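Counting the guns at Prakness

28 October 2021

I have been working through the paperwork on the Prakness battery again, mostly to settle one question that has bothered me since the last post: how many guns were in the position on the morning of the crossing, and which way they could fire.

For anyone new to this series, the battery stood on the low ridge above Ellberg, on the east side of the river. It was built to cover the ferry landing and the two farm roads that meet behind it. Most printed accounts give it four field guns in open pits. The divisional report gives it six. Both numbers have been repeated so often that they now get cited against each other, with no one going back to the ground.

The ground helps a little. There are five pits that can still be traced. Four of them sit in a shallow arc and are the same size, with a ramp at the rear and a shelf cut into the left wall for ready ammunition. The fifth is smaller, lies well back from the others, and has no ramp. I do not think a field gun could have been moved in or out of it without taking down part of the wall. My guess is a light anti-aircraft mount, but I have found no pedestal bolts and no concrete pad, so it stays a guess.

The distance from the center of the arc to the ferry landing is 1382 meters, measured on the survey sheet. This matters because the landing sits below the crest and the slope in front of the guns is convex. From pits one and two the near bank cannot be seen at all. A gun there would have needed an observer further down the hill, and a telephone line to reach him. The line shows up in the signals log as a single entry, "Skumus to battery, 595 m, laid," with no time against it. Skumus was the name of the observation post in the old brick kiln. If the line was cut early, as the infantry accounts suggest, then only pits three and four could have fired on the landing with any accuracy.

That fits what the crossing companies wrote down. They describe two guns firing at them, steadily, and a third that opened up late and dropped everything long. The report of six guns comes from the unit on their left, which was under fire from the direction of Venter at the same time. Venter had its own pair of guns, in a different regiment, and I suspect they were simply added in. Four plus two makes six, and the clerk writing it up in February had never seen the ridge.

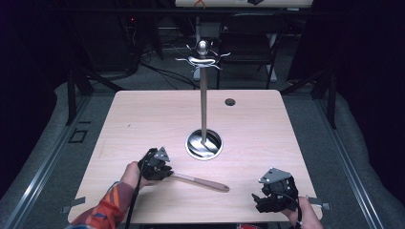
Utensil stand and gripper at the table.

The ammunition returns are less useful than I had hoped. The battery drew 500 rounds when it moved in. There is no return for what was left when the position fell, only a line saying that the stocks were "taken over in place." I have seen this used to argue that the guns hardly fired, and I do not think it can bear that weight. A captured stock was often not counted for weeks, and by then it could have been mixed with rounds brought in from other sites. Without a date on the count, it says nothing about the rate of fire on the day.

There is one more source, which I have only read in a typed copy. It is a sketch map made by an engineer officer when the ridge was cleared of mines. He marks four guns, one "small gun, no breech," and a shelter with 25 bunks. The four guns match the arc. The small gun is drawn roughly where the fifth pit is, though his scale drifts toward the edges and I would not want to measure from it. The shelter I have not been able to place. The slope behind pit four has slumped, and there is a drainage ditch through the middle of it that does not appear on any wartime sheet.

So for now I am listing Prakness as four field guns and one light weapon of unknown type. The table on the batteries page has been changed to match, and the arcs of fire for pits one and two have been redrawn to show the dead ground below the crest. I have left the divisional figure in the notes column.

The next thing to check is the Venter position, which I have only from the map so far. If its guns could reach the left-hand crossing site, the six-gun report is explained. If they could not, I will have to come back to this.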